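4. What the packers told me, and what I made of it

I should say at the start of this section that I went in expecting to write about speed. Most of the earlier work on small mail-order dispensing is about speed, and my own first draft had a whole chapter of it, now in a drawer. But once I had spent a few weeks on a stool in the corner at Drundow, listening to people talk while they filled parcels, I found I had pages and pages of notes on words and hardly any on minutes. So this section is about words: what people call the things they send out, and how those names drift between one site and the next.

The two sites are quite different places. Drundow is the older one, a dispensary on the ground floor of what used to be a seed merchant's, with a counter at the front that still does a bit of trade with people walking in. Nutodden is all post. It sits on an estate outside the town, it opened with 900 patients on its list, and it has never had a counter. Both use the same ordering system, Skirnero, and both print the same labels from it. You would think that would settle what everything is called. It doesn't at all!

Take the word "short". At Drundow a short parcel is one with something missing that will follow later (a "owing", in the older staff's talk, always with the wrong article, and I've kept it that way in my notes because everyone says it). At Nutodden a short parcel is one for a short course, a week of tablets or less. Now imagine a phone call between the two. I sat in on one of those, and both people were being perfectly polite and perfectly clear, and they talked past each other for the whole call. Neither noticed. I only noticed because I'd been at the other place the week before and had written the word down with a big ring round it.

4.1 Names that come from the box

A lot of the everyday names come straight from the packaging. The printed name of a medicine is often long, and quite a few of them start or end alike, so people go by colour or by shape when they're chatting. They'll say "the greens" or "the thin ones". I want to be careful here, as the written checks at both sites are done on the full printed name and I never saw anyone do otherwise. The nicknames live in the talk around the work. Somebody calls across to ask if the greens have come in, somebody else says they're on the lower shelf, and then the paperwork carries on in its own language as if none of that had been said.

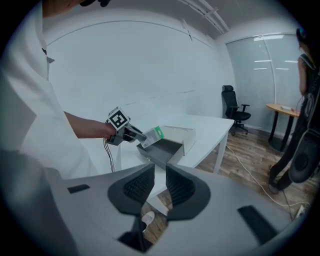

Packing notes and photograph: the author
Monday, November 21, 2022

Figure 3. A small white box with a green band, held at an angle over an open cardboard box.

Colour names are handy but they go off quickly, a bit like milk. When a maker changes its design, the nickname often stays with the medicine and leaves the colour behind. At Drundow there is a cream that everyone calls "the yellow", and the tube has been blue for longer than most of the staff have worked there. New starters learn it as a plain name, the way you learn that a street is called Mill Lane without going off to look for a mill. At Nutodden the same cream is "the blue", naturally enough, as the site is newer and its staff have only known the tube in that colour.

I'm rather fond of this pair. It gives you a rough date for a word (you know the yellow must be older than the change of tube) and it shows that the shared system has done very little to pull the two vocabularies together. Skirnero prints the full name on the label every time. People read it, check it, and then go on saying the yellow.

4.2 Names that come from the round

The other big group of names comes from delivery. Drundow still sends a van out on its own rounds, and the rounds have names: the Hill, the Long, the Back Road. Parcels take the name of the round they go on, so you'll hear "two Hills and a Long" said over the bench with no nouns in it at all. It took me ages to follow this. My early notes have a Long written down as a size of box, and I had to go back and correct it wherever it came up, which was a dull evening.

Nutodden has no van, so it has no rounds, and I had supposed it would have no round names either. But some of the staff moved over from Drundow when the new site opened and they brought the words with them. A Long at Nutodden now means any parcel with a far-off postcode. I asked one of the younger packers where the word came from and was told it was the distance, obviously. I asked a packer who had moved across and got a fond and very detailed account of the Long round in bad weather, ending at a farm gate with a goose. Same word, same bench, two histories, and the work gets done just the same.

4.3 How this sits with earlier work

Rao, the only other study I know of that looks at dispensary talk, treats this sort of naming as a problem to be tidied away. It suggests a printed glossary for the wall. I can see the sense in that for "short", where the two meanings really do rub up against each other, and after I had shared my notes both sites agreed to say "part sent" on the phone from December. For the rest I'm less sure. A glossary would have to choose between the yellow and the blue, and whichever way it went, half the readers would think there'd been a misprint.

There is a limit to how far I can push any of this. I had one stool, one pair of ears and only two sites, and people do talk differently when there's someone in the corner with a notebook. A few of the names may have been said more often for my benefit. The goose story certainly got longer the second time I heard it. I return to the question of listening in on people in section 5, along with the telephone notes.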